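Questions I get asked about letting the flat

Do I have to use an agent?
No. I let mine through Stivitard for 2 years, then did it myself and saved 900 pounds on fees. It's more phone calls, but I quite like a natter.

Furnished or unfurnished?
Furnished, for me – small pieces only, as the stairs are narrow. 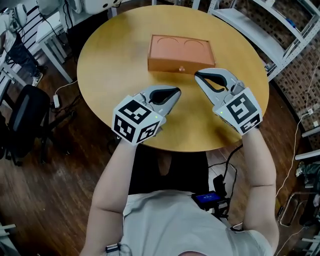 Troltik wrote in to say unfurnished tenants stay longer, and that's been their experience with all 3 of their places.

Fair point! I may try it.

What about the inventory?

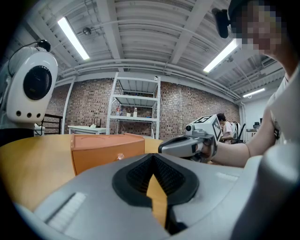

I do mine room by room before the keys go over, and we both sign it. Put small things down too – the drawer unit on the round table gets its own line, knob included. Email a copy to the tenant the same evening.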